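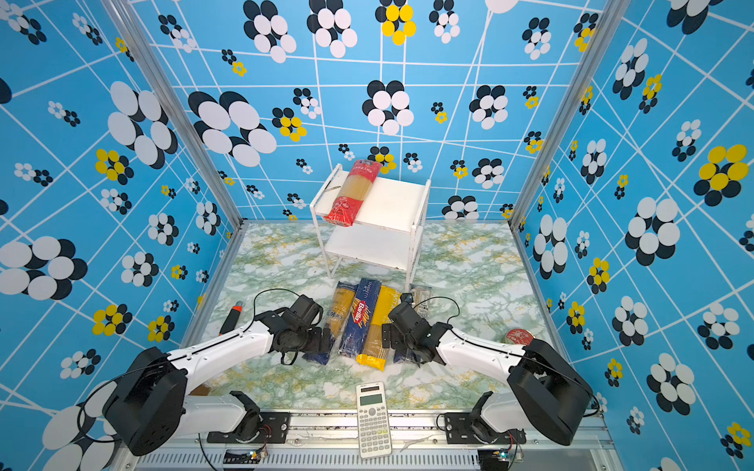 Rezeptsammlung Veres – README

Enthält 50 Rezepte für Nudeln, Suppen und Aufläufe als Textdateien, abgetippt von Irén Orbán. 43 davon haben Mengenangaben in Gramm, der Rest arbeitet mit Tassen. Welche Tasse gemeint ist, steht nirgends.

Drei Packungen Spaghetti auf dem weißen Regal, rechts Barilla.
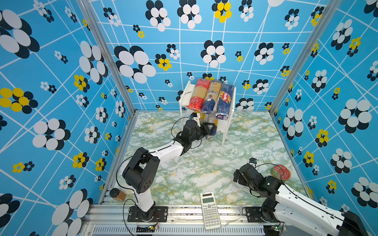
Spaghetti, stehend im Regal

Bekannte Mängel

Garzeiten sind ungeprüft übernommen. Sechs Rezepte versprechen »fertig in 15 Minuten« – ohne das Zwiebelschneiden, vermute ich. Die Nährwerte stammen aus Markano und sollten nicht zitiert werden.

Korrekturen an Szu-yu Tsai.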